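From: Angelica Barredo
To: gripper-users list
Date: 22 Jan 2019
Subject: Re: Which gripper for mixed small parts?

> We've been running the Vuketti two-finger in sim with the Moncrieff
> controller and it's ok on blocks, poor on anything flat. Has anyone
> tried the same table with three fingers? Also do you start each
> trial from a fixed hover or let the planner choose? Our arm is the
> Gullow if that matters.

Quick answer as I'm off to Sumadville in a bit. Yes to three fingers, and fixed hover — always. Letting the planner choose cost us a week of numbers we couldn't compare with anything.

Renders from our sim bench below, same room and same base plate as we've used since the autumn. Sorry for the size. 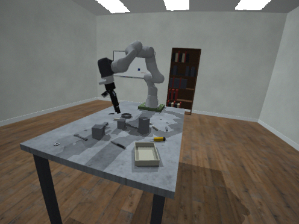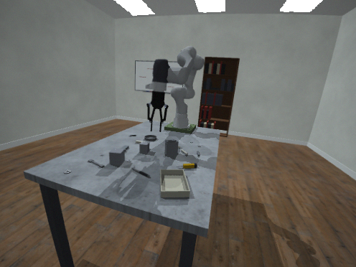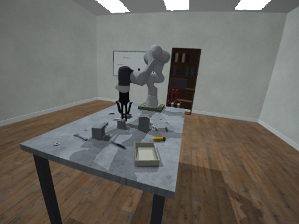
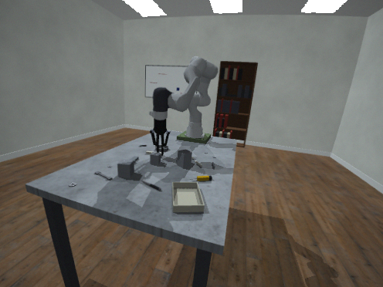 1. Results so far

2,719 grasps logged, not all of them usefull. Blocks and cylinder: no real difference between grippers, use whichever you've got. Wrench: three fingers better, mostly if you come in across the handle. Screwdriver: thin shaft is hopeless, go for the handle. Nut: bad with everything. We gave it 300 tries and got 9 clean ones, would not build a demo on that.

2. Controller

Moncrieff defaults are too stiff near the table. Drop the vertical stiffness before you touch finger force. We did it the other way round and threw out 273 trials. My fault, didn't read the release note.

3. Cameras

One fixed view wasn't enough for us. The arm gets in the way on the far half of the table and you can't tell a near miss from a touch. Adding a second one low on the left, will report back in Febuary.

4. Tray

Leave it in the same place for every gripper. Place error means nothing otherwise.

Can send the scene file if you want it, but you'll need to swap in your own Gullow model — ours has the joint limits cut down and it will annoy you. What finger force are you using on the flat stuff? And is that peak or hold?

Angelica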